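**Vide-poche avec l'oiseau sur sa tige : vous mettez quoi dans le bol ?**

**kunley22** — 06/09/2018
Coucou tout le monde ! J'ai enfin craqué pour un petit socle blanc tout en rondeurs, un peu en forme de huit, avec l'oiseau vert foncé perché sur sa tige d'un côté. De l'autre j'ai posé un bol en céramique blanche à bord moucheté, et je trouve que ça va super bien ensemble (mon mari est moins convaincu...).
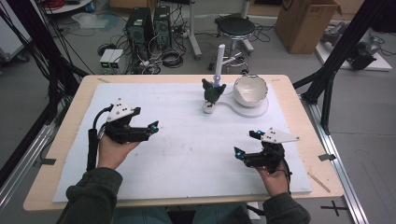

Bref, j'hésite : clés et monnaie dedans, ou bien mes boucles d'oreilles ? L'intérieur du bol est gris-beige, assez doux comme ton, et j'ai peur que les clés le rayent.

**Onodov**
Les clés, non ! J'ai flingué l'émail d'un bol Stilum comme ça en un mois. Mets-y les bijoux, et accroche un ou deux colliers à l'oiseau tant que tu y es.

**farooqui_deco**
Pas d'accord pour les colliers, la tige est fine et ça va finir par terre. Et puis l'oiseau a les ailes ouvertes, autant le laisser respirer. Moi je mettrais les clés avec un rond de feutrine au fond, 19 centimes au magasin de loisirs créatifs.

**Onodov**
La feutrine dans un joli bol, c'est dommage quand même. On ne voit plus la céramique !

**kunley22**
Ah oui, la feutrine, je n'y avais pas pensé :) Par contre en gris, pour rester dans le ton. Je teste ce week-end, et les colliers restent dans leur boîte pour l'instant.

**farooqui_deco**
Prends-la autocollante, l'autre glisse.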